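L'ordinateur de Rodica

Corina avait posé l'ordinateur sur la table de la cuisine, couché sur le côté, et elle cherchait le bon tournevis dans la boîte à couture. Sa tante Rodica ne jetait rien. Dans cette boîte il y avait des boutons, des clés sans serrure, et quand même un tournevis.

- Tu vas le casser, dit Rodica.

- Il ne marche déjà plus, ma tante.

C'était au mois d'août et la fenêtre restait ouverte jusqu'à tard. L'ordinateur venait de l'atelier Ornero, où Rodica avait fait la comptabilité pendant des années. À la fermeture, le patron, monsieur Chiriac, le lui avait vendu pour 105 lei, et elle en parlait encore comme d'une grande dépense. Dedans se trouvaient les lettres de son mari. Il les avait tapées à la machine d'abord, puis recopiées à l'écran, l'hiver avant sa mort. Quelque 500 pages, disait-elle, mais elle ne les avait jamais lues jusqu'à la fin.

Corina enleva le panneau et le mit contre le mur. 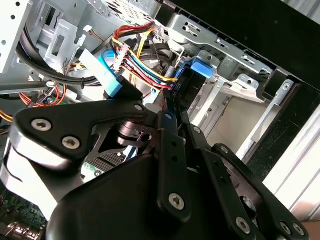 Elle ne s'attendait pas à tant de fils. Les rouges, les jaunes et les noirs partaient ensemble vers les disques, et un câble bleu clair descendait de travers, tout plat, comme un ruban que l'on a oublié de nouer.

- C'est lequel, le mien ? demanda Rodica.

- Le tien ?

- Celui des lettres.

Corina montra le câble bleu. Elle n'en était pas très sûre, mais sa tante avait besoin d'une réponse. Rodica mit ses lunettes et se pencha longtemps. Elle regardait avec respect, les mains derrière le dos, comme au musée.

- Il écrivait si mal, dit-elle enfin. Avec des fautes partout. Je corrigeais les factures de tout le monde, et les siennes, de fautes, je les laissais.

Corina appuya doucement sur le connecteur, du bout du doigt. Elle sentit un petit mouvement, ou elle crut le sentir. Puis elle chercha la prise derrière la table.

- Attends, dit Rodica. Je fais d'abord le café.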